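Clukby hand-held gripper kit - are the padded fingers good enough for small parts? 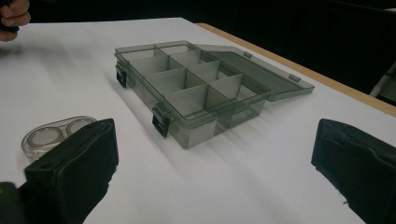

I am looking at the Clukby kit for recording sorting tasks: small plastic cases, and closing the lid on a divided parts box. The seller, Getura, quotes 339 for the set with two padded fingers, camera mount and software. Has anyone used it on clear plastic? My worry is grip on smooth edges, and whether the padding lasts. Returns are 30 days from delivery.
Posted November 2022

Estberg
We have run one for 9 weeks. Grip on smooth plastic is fine if you close slowly. Box latches are harder - the finger tips are too broad to get under a small tab, so we press down on the lid instead. The padding starts to lift at the lower edge after heavy use. Spare pads come in pairs and are stuck on, so clean off the old glue first. Tracking is poor on a plain white table. Put some printed tape along one side and run the calibration again.

coetzee
too dear for what it is imo. get the older one second hand

Coetzee_2
Different user from the one above. Check the opening before you order. Ours gives 80 mm between the pads, and a wide box has to be taken by its short side or by one wall.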